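Student Projects > Retail and Household Studies
Shares 56 | Comments 5

Basket or Bag: Handling Small Grocery Items Between Shop and Home

Project report submitted by Xiomara Delacroix
Supervisor: Sorin Kolev
Stiredham, 2025-08-30

1. Purpose of the project

This report presents the findings of a student project on the containers used to carry small grocery items from the shelf to the home. The project was proposed in April, following a short placement at the Tresgate convenience store, where it was observed that customers often moved the same items twice: first into a shop basket and then into a bag. The second move took place at the counter, where space is limited.

The project set out to answer two questions. The first was whether a rigid basket or a soft bag is the more suitable container for mixed snacks and bottled drinks. The second was how the tabletop should be laid out so that items can be transferred without damage. Questions of price and of customer preference were outside its scope.

2. Materials

The materials were chosen to resemble an ordinary small purchase. The basket is of pink plastic, rectangular, with rounded corners and slots in the sides and floor. The bag is a plain black plastic bag of the type supplied by many small shops. Snacks in soft packaging were used for the transfer work, and bottled drinks were held in a clear acrylic rack. The full budget was 800, most of which was spent on the table and the rack — the latter ordered from Jaiswal and delivered later than planned.

A long table with a smooth brown surface was used throughout. An earlier proposal to cover it with a cloth was withdrawn after the supervisor pointed out that shop counters are seldom covered.

3. Layout of the work area

The basket was assigned a place in the open part of the table and the bag was set down a short distance from it. It was agreed that the rack should stand at one end, where the bottles could be reached without leaning over either container. The area between basket and bag was to be kept clear.
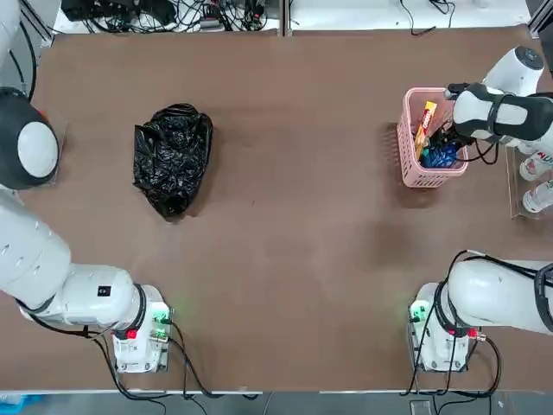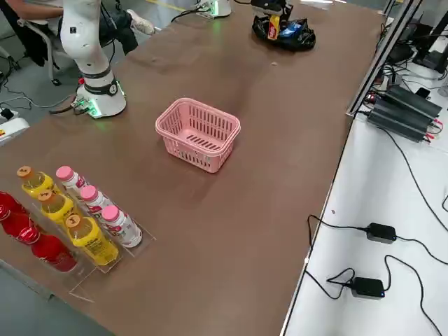

Figures 1 and 2. The pink basket and the black bag on the table. The bottle rack appears in Figure 2.

4. Observations

The basket performed well as a place to put things down. Its opening does not change shape and its contents remain in view, so that an item can be found without disturbing the others. The slotted floor was of no benefit with sealed packets, although it would be convenient for cleaning.

The bag was more difficult to fill. Left to itself it collapses, and the opening must be found again before each item is added. Tall packets were best placed first, as they helped to hold the sides apart. Flat packets could then be slipped in beside them. When the order was reversed, the bag tended to fold over and had to be straightened by hand.

The bottles raised a separate matter. The rack keeps each kind in its own row — red, yellow and white — and a missing bottle is noticed at once. Once removed, however, a bottle is heavy in relation to a packet of snacks, and it was decided that bottles should enter either container before anything soft.

5. Limitations

Only one size of basket and one size of bag were used. A paper bag from Trollari was considered but did not arrive in time. The results should therefore be read as applying to light purchases only, and no conclusions are offered regarding chilled goods or glass.

6. Recommendations

It is recommended that shops of the Tresgate type leave a clear space on the counter wide enough for a basket and an open bag side by side. A simple stand to hold the mouth of the bag open would remove most of the difficulty described in section 4. A further trial with such a stand, lasting five days, has been proposed to the supervisor for the coming term.

Filed under: Student reports, Packing and storage, Shop layout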